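Colstead Robotics Open Day

The Colstead open day is an annual robotics demonstration held each January in the old wool store at Colstead, and I've been to enough of them now to write it up properly! It was started by Oanh Lương, and last summer it drew 452 visitors – a record.

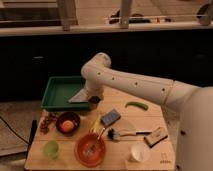
Doors open at 10 am and each demo runs 18 minutes, so get in early if you want a spot near the rail. My favourite is still the tabletop sorting, where an arm works among kitchen odds and ends (my kids would happily watch it all arvo). Kakia and Andadari both run stalls out the back.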